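October 2021
Posted by Charito Salazar
Filed under: Help Desk Diaries > Printing & Labels

Ticket 537, label printer skipping every third label. Status: closed, I think. Leaving it all in one place so whoever gets this next doesn't start from zero like I did.

So the complaint came from Golnar Nouri in shipping. She had a roll of 200 address labels in the Hunska, sent a batch of 18, and got 12 good ones with blanks mixed in. Every third label came out empty. Not faded, not shifted, just blank. She'd already turned it off and on, bless her, and she'd already swapped the roll.

First thing I tried was the calibration button (hold it until the light blinks twice, let go, let it feed). It fed four labels, stopped, and looked very pleased with itself. Ran the batch again and got the same pattern. I then cleaned the sensor with one of those little alcohol swabs and ran it again. Same pattern!

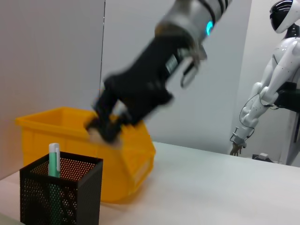

Yellow bin on the white tabletop.

Next up was the driver. The computer was on the Flakia driver, version 18, and Siamak Esfahani remembered we'd had a weird gap setting on that one back in March. I opened the stock settings and sure enough the gap was set to "continuous," which would be great if we used continuous stock. We don't. I changed it to "labels with gaps," saved, closed, opened it again to be sure, and it had stuck.

Printed a test page and it was perfect. Printed Golnar's batch and it was blank, blank, blank, right on schedule. I may have said a word.

That at least told me something, though. The test page comes from the driver and the batch comes from Moon, our order program. So now I was looking at Moon, which I'd been avoiding because the template editor makes me want to lie down. I asked Shiyu Xue to sit with me for that part, and thank goodness I did.

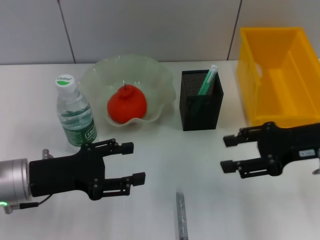

Bottled water, a pomegranate in a glass bowl, pen holder and bin.

Shiyu exported the batch as a plain text file before it ever got near the printer. It had the 12 orders, and after every second one there was an empty line. Moon was counting each empty line as an order with no name and no address, and the printer was faithfully printing nobody's address onto a label. I felt kind of bad about all the swabbing.

Where were the empty lines coming from? The import sheet. Simin Mahmoudi had made a new version of it for the Hiltico orders, with a blank row after each pair so it was easier to read on screen — and it really is easier to read, I've got no complaint about that. Moon has a checkbox called "skip empty rows" and it was off. It's under Import, then Options, then a second Options. Yes, two of them.
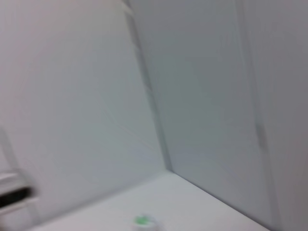
I checked the box and reran the original batch. 12 orders, 12 labels, no blanks. Then I ran a second batch of 19 from a different sheet and those all came out too. Golnar printed one herself from her own login and it was fine there as well, so the setting isn't per user, which I'd been worried about.

Still open:
- The checkbox might go back to off when Moon updates. Shiyu is going to look after the next one.
- I left the gap setting on "labels with gaps" since it was wrong anyway.
- Somebody should order more swabs, I used the last of them.

If it comes back, export the batch to text first and look for empty lines. Takes a minute. Reopen this ticket if it's something else — please don't start a new one, I have three for this printer already.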